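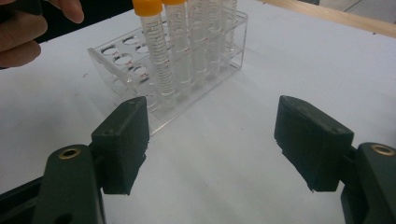 By Mandla Nkuna
Bench Notes, February

I have become a bit of a bore about test tube racks. It started when we had the big tidy of the teaching lab and I was handed the cupboard under the window, the one where racks go to be forgotten. Out came wire ones with the coating peeling off, a wooden one with somebody's initials carved in the end, foam trays that had gone crumbly, and right at the back a couple of clear acrylic ones that I'd have sworn we never bought. I washed them, dried them, and now I won't use anything else (sorry to the wire rack people, I know you're out there!).

What I like is that you can see through the thing. With conical tubes that matters more than you'd think, as all the interesting business is down in the point. You spin your sample, you put the tube back, and if the rack is solid you have to lift it out again to see whether you've got a pellet, by which time you've probably jogged it. Clear sides and a clear top plate, and you just bend down and look. The printed graduations are easier to read as well, although you do still need to get your eye level with the line, and I still catch people reading from above.

Orange caps, by the way. I had a message from the Coetzee room asking whether the cap colour means anything, and for us it doesn't, it's simply how they come. Please don't start a colour code of your own without telling the rest of us. Write on the tube, not only on the cap, because caps get swapped. I did it myself last term with 2 samples and lost an afternoon to it.

The other thing I've been nagging about is filling a rack from one end. Keep your tubes together in one half and leave the other half free, and you've got somewhere to move each one as you finish it. I used to dot mine about all over the grid and then stand there wondering which ones I'd done. Moving them across is so much easier, particularly when someone comes in halfway through to ask where the gloves are.

Cleaning: warm water, a drop of washing-up liquid, soft cloth. Keep alcohol spray well away from acrylic, it goes cloudy and then it cracks at the corners, and please don't put the racks in the autoclave. One went in before Christmas and came out looking like a crisp packet.

We've got a new bag of 30 tubes open in the second drawer and a box of 200 still sealed in the store. If you take the last of the open bag, put a line in the Jekorico book so I can bring more down. And if anyone has a clear rack living quietly on their own shelf, I'd love it back!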